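Section 4. Recording Soft Items at Home

Members of the Brirholm Robotics Club use the Surnon hand-held gripper for this exercise. Each student submits 161 recordings before the June review.

1. Charge the battery pack and insert the memory card.

2. Select a knitted item from the approved list, such as a hat or a scarf, and lay it on a made bed or bare mattress.

3. Open the fingers fully, lower them over the fabric, and close them slowly until the knit gathers between the pads.

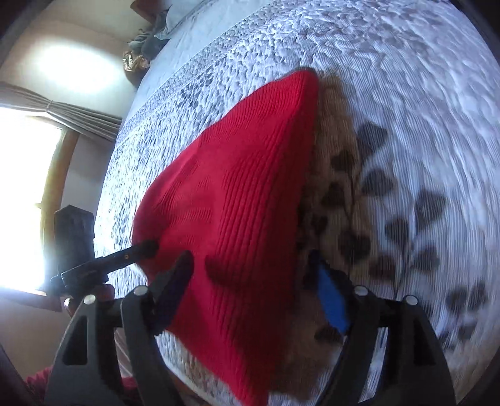
Abilio Zabala asks that students pause for a full breath before lifting, as the Midness software reads a hurried grasp as two separate attempts.

4. Lift the item, move it to the chosen spot, and open the fingers completely before withdrawing.

CAUTION: Do not squeeze the handle past the stop. Excess force bends the linkage.

5. For scarves, begin near a fold — a flat length of knit is difficult to pick up. Keep the fingers clear of tassels and fringe.

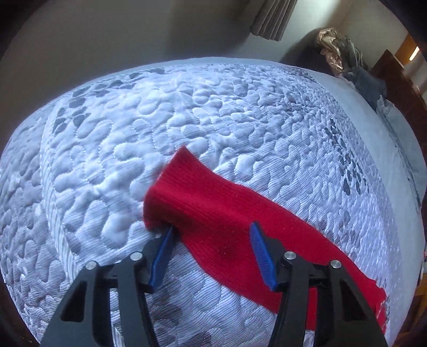 6. End the recording and enter the item name in the log. Files over 900 MB must be divided prior to upload.

NOTE: The shared Brandes drive holds 4,000 files. Students should delete failed attempts on the day they are made.

Grippers issued on 22nd March are to be returned with both pads attached.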